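# Soseo – the practice bedroom for your home robot

I run Soseo on the little machine next to my desk, and I look after it the way some people look after a bike. If you buy the bedroom pack from us, this is how I'd set it up (Pei-shan Tsao does hers a bit differently, and hers works fine too!).

Install the pack, open the Menon panel and load the bedroom. Start with the view at standing height, looking slightly down, and leave it there until you've got the floor lined up with your robot's base. I've skipped that step twice and lost a Tuesday to it. Then pick a target: the baseball bat on the floor by the footboard is a good first one, and the small stuff on the bed is for later, when you're feeling brave. 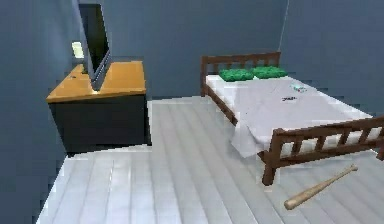 Give each new setup 200 resets before you trust any numbers from it. I let mine go during lunch – 300 if Chih-ming Lo wants the machine after me, he likes a long log. If the bedsheet starts to jitter, drop the cloth setting to 12 and reload the room, and please don't touch the friction values first. That was my mistake all through November.

Upkeep is pretty light. Clear the cache once a week, keep a spare copy of your robot file, and after every Vastum update run the joint check again, even if the notes say nothing changed.

The pack comes with 13 rooms, the Menon panel and email help from me or Chih-ming. Prekier owners can add it to the license they already have.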